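Sallar园区修改退租办法：租户搬走时可把装修留给下一家

1/3/26　本报记者
分享 10　评论 6

Sallar园区的管理方公布了修改后的退租办法。从3月起，租户合同到期搬走，可以申请把隔墙、地面、灯具和部分家具留在原处，由下一家租户接手，不必先把房间拆回交付时的样子。原来的办法写在每一份租约的附件里，自园区开业起没有改过，要求租户在交还钥匙之前“恢复原状”，拆除全部后加的装修，清走所有物品，并把墙面重新刷白。

园区共有827个出租单元，大部分是面积不大的办公室，也有一些仓储间、工作室和沿街的铺面。租户以小公司居多，搬进搬出比较频繁。管理方说，在过去几年收到的各类投诉和建议中，和退租有关的占比最高，集中在拆除费用、押金退还时间和验收标准上。

负责这次修订的是园区租户事务部主管Eyerusalem Tamiru。她在园区服务中心举行的说明会上介绍，修订前做过一次书面征求意见，收回的答复有994份，其中有的租户不止交了一份，同一家公司的会计、行政和老板分别写了意见，部门全部收下，没有合并。答复里提得最多的一条，是刚拆掉的东西下一家又照样装回去。

“一家搬走，拆一道玻璃隔墙，下一家进来，在差不多的位置再做一道。”Tamiru说，“两边都花了钱，中间房子还要空着等工人。”

按照旧办法，租户应当在合同到期之前完成拆除。实际操作中，很多公司要营业到最后一天，只能提前付一段新办公室的租金，把人先搬过去，再回头拆旧的。也有租户选择超期交房，按日支付占用费。拆除只能由登记过的施工队来做，白天不能使用冲击类工具，货梯要预约，赶上月底搬家集中的时候，预约排得很满。

新办法分成三块：能留的东西、不能留的东西，以及需要双方和管理方一起签字才能留的东西。

能留的东西列了一张清单，包括轻质隔墙、玻璃隔墙、吊顶、照明灯具、地毯和其他地面材料、窗帘和百叶、固定柜体、层架、前台，以及会议室里固定在墙上的白板。条件是完好、能正常使用、没有影响消防设施，并且当初装的时候报过备。没有报过备的，租户可以补交图纸，由管理方派人到现场核对，核对通过之后按已报备处理。补交的截止时间定在合同到期前，具体期限写在办法后面的附表里，不同面积的单元不一样。

不能留的东西，主要是私自改过的线路、自行加装的上下水、堵住检修口的柜体、遮挡喷头的吊顶，还有各种没有人愿意接手的旧电器。这一类仍按老规矩拆除清运，费用由原租户承担。管理方在说明会上专门提到，冰箱、饮水机和打印机一律不算装修，搬不走也要自己处理掉。

需要三方签字的，是空调室内机、门禁、网络机柜和较重的仓储设备。它们牵涉保修、密码和承重，管理方不愿意笼统放行。签字单上要写明型号、安装时间、最近一次保养时间，以及坏了以后由谁来修。

这张签字单在说明会上引起的提问最多。一位做外贸的租户问，如果接手以后才发现空调不制冷，能不能回头找原租户。管理方的回答是不能，签字即视为按现状接收，新租户应当在签字前自己试机，也可以花钱请人来查。另一位租户问，要是试机的时候是冬天，制冷好不好根本看不出来，怎么办。管理方说这个问题记下了，会在实施细则里补一句，允许双方约定一笔保留款，到天热的时候再结清。

押金的规定也跟着改了。以前押金要等拆除完成、验收通过、水电费结清之后才开始走退款流程，财务部门每月集中办理一次，赶不上当月的就顺延到下个月。新办法规定，验收单签字后10个工作日内退还，水电费先按上个月的用量预扣，多退少补。申请保留装修的租户，验收时只查清单上列明的项目，不再逐面检查墙漆。

墙漆的问题，在旧办法下争议很多。租约只写了“白色”，没有写是哪一种白。有租户自己买漆刷完，被告知色差明显，要重刷；重刷以后又和走廊一侧的墙对不上。管理方承认验收人员各自掌握的尺度不一样，这次把墙漆的色号写进了办法，并且注明，如果下一家租户书面表示不在意，可以不刷。

验收本身也换了做法。过去由楼层管理员一个人拿着表格查看，今后改由外部的Opoku测量公司派人到场，管理员陪同，租户也必须有人在。验收当场出结果，有异议的可以在验收单背面写明，由管理方另派人复核。Opoku的服务费由管理方支付，不向租户收取，不过因为租户爽约造成的第二次上门，费用由租户出。

一些租户对此有保留。开文印店的一名租户说，他和楼层管理员打了多年交道，有什么毛病当面说一声就改了，换成外面的公司，怕什么都照着表格来。他的店在底层临街，地面让设备压出了印子，他不知道这算正常使用还是算损坏。办法里对“正常使用痕迹”有一段解释，提到褪色、轻微划痕和家具压痕，没有专门讲到商铺。管理方表示，底层铺面的情况会单独出一份补充说明，时间还没有定。

接手装修要不要付钱，由新旧租户自己商量，管理方不定价，也不抽成。这一点在征求意见时分歧很大。有人主张由园区统一作价，免得新租户吃亏；也有人认为园区一旦作价，最后多半会变成变相的转让费。最后采用的做法是，双方谈妥后填一份转让单，金额可以写也可以不写，交服务中心留底。谈不妥的，装修仍按旧办法拆除。

还有一种情况是旧租户走的时候，新租户还没有找到。按新办法，管理方可以先替空置单元接收装修，但要满足一个条件，就是隔墙布局比较通用，不需要大改就能给一般的公司使用。判断由租户事务部作出，不接受的要在书面答复里说明理由。旧租户这时候拿不到转让费，不过可以免去拆除，押金照常退。

Tamiru说，她估计多数申请会落在这一类里，因为时间上能正好接上的两家并不多。“我们以前空出来的房子都是四面白墙，看房的人进去，常常想象不出桌子怎么摆。”她说，招租的同事也希望带客人看有隔间的房子。

修订前，园区拿其中一栋楼做过试行。那栋楼有6层，租户多半是设计、会计和培训一类的公司。试行期间退租的单元，大部分保留了全部或者部分装修。管理方没有公布节省的费用，只说施工垃圾的清运次数比以前少，货梯投诉也少了。参加试行的一家会计事务所在说明会上发言，说他们接手的办公室连会议室的门都没有换，只把门上原来公司的名字刮掉，花了一个下午。

试行里也出过麻烦。有一个单元，前后两家公司口头说好留下全部文件柜，结果旧租户的搬家公司不知情，把柜子一起拉走了，新租户搬进来时纸箱堆了一地。双方都来找服务中心，服务中心手里没有任何单据，只能劝双方自己协商。转让单就是在这件事以后加上去的，上面要逐项写明物品和位置，搬家当天由管理员拿着核对。

另一个单元的问题出在地面。旧租户把损坏的几块方块地毯换成了自己买来的，颜色接近，背胶不同，后来的租户想整体清洗，清洁公司不肯保证效果。现在的清单要求地面材料注明品牌和批次，不知道的可以写“不详”，但不能空着。租户如果手里还有没用完的余料，办法鼓励一并留下，放在单元内的储物位置。

仓储间的规则要简单得多。仓储间里很少有隔墙和吊顶，争的多半是架子。旧办法把层架算作家具，要求全部清走，有的租户嫌拆运麻烦，干脆丢在走廊里，管理方每个季度都要组织清理。新办法允许层架留在原位，要求立杆不歪、层板没有明显变形、能放稳，架上的货物和杂物必须清空。是否限重由接手的人自己看产品说明，管理方不出具承重证明。

办公单元里常见的轻型层架也照此办理，不需要三方签字，在转让单上写一行即可。

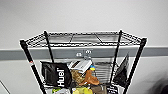

黑色网格层架

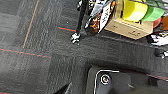
除了装修，园区还打算做一份可转让物品的目录，挂在现有的租户系统Tremov上。租户平时用这个系统报修、交费和预约货梯，管理方准备在里面增加一个栏目，合同快到期的租户可以提前登记想留下的东西，正在找房的公司可以按楼栋和面积查看。目录只给园区租户和已经登记看房的公司使用，不对外开放。

栏目什么时候上线还没有确定。负责系统的部门说，登记功能不难做，难的是过期信息怎么撤下来。租户搬走以后账号就停用了，登记的内容如果没人处理，会一直挂在那里。目前考虑的办法是在退租手续办完的同时自动下架，管理方接收的部分转到空置单元名下继续显示。在栏目上线以前，登记用纸质表格，到服务中心领取，也可以请楼层管理员代交。

目录里能不能放单件的桌椅，说明会上没有定论。Tamiru的意见是先不放，把固定在房子里的东西理顺再说。有租户当场反对，说小公司搬家最头疼的恰恰是桌椅，新办公室尺寸不合适，卖给旧货商只能论车算钱。管理方答应把这条意见带回去。园区公告栏一直有人贴转让桌椅的纸条，按规定只能贴一周，到期由保洁撕掉，这一规定暂时不变。

关于已经签了租约的公司怎么适用新办法，公告里写得比较细。3月以后到期的合同，不论什么时候签的，都可以选择新办法，租户需要提交一份书面申请，相当于对原附件的补充。不申请的，仍按原附件执行。3月以前到期的合同原则上按旧办法办理，如果新旧租户已经谈好，并且双方都愿意等，可以向租户事务部单独提出。管理方提醒，等待期间的占用费照收。

转租的单元暂不适用。园区里有一部分单元由一家公司整体承租后再分给几家使用，里面的隔墙是谁做的、谁有权留下，常常说不清楚。管理方要求这类单元由主租户统一申请，并附上各使用方的同意书，同意书的格式还在拟定。

新租户接手以后，将来自己退租时怎么算，是另一个被反复问到的问题。按照公告，接手的装修视同自己所做，下一次退租时同样可以申请保留，申请不被接受的，要由当时的租户负责拆除，包括那些不是自己装的部分。也就是说，拆除的责任会跟着房子一家一家往下传。一名准备接手整套装修的租户在会上说，他之前没有想到这一层，要回去重新算一算，谈价钱的时候也要把这一笔算进去。

管理方的解释是，如果不这样规定，几家过后就找不到该负责的人了。作为补充，接手时间超过一定年限的旧装修，管理方会分担部分拆除费用，比例写在附表里，按材料分类。地面材料分担得最多，固定柜体最少，线路和上下水不分担。

Uvham区的物业和商会都派人旁听了说明会。区内另有几处出租办公楼，用的租约文本和Sallar园区的旧版大同小异。商会的代表说，会后会把新办法转给会员单位参考，至于别的楼要不要跟着改，由各家业主自己决定。当地一家登记施工队的负责人也在场，他说拆除的活可能会少一些，不过改门、补墙、换灯的零活应该会多，目前还看不出总的影响。

他另外提出，保留下来的隔墙如果要局部改动，现在仍需走整套的装修报批，和新建一道墙的手续一样，等批复的时间比干活的时间还长。管理方表示，局部改动可以简化，只要不碰消防和主电路，交一张标注了位置的平面图就行，由楼层管理员签收后即可开工，施工时间的限制照旧。

保险方面，办法要求接手方在签字后通知自己的保险公司，把保留的装修列入承保范围。管理方投保的只有建筑本体和公共区域。有几家租户反映，自己的保单只写了办公设备，从来没有写过隔墙和吊顶，漏水泡坏了不知道找谁赔。服务中心准备了一页说明，列出需要向保险公司询问的事项，可以在前台自取。

公告全文和附表已经寄往各单元的信箱，服务中心也有备份。楼层管理员和验收人员的培训在实施前进行，期间退租验收照常安排，仍用旧表格。租户事务部接受书面提问，收到的问题和答复会合并成一份问答，在3月实施当天一起张贴。底层铺面的补充说明、转租单元的同意书格式和空调保留款的写法，都列在待办事项里，哪一项先出来，管理方没有给出顺序。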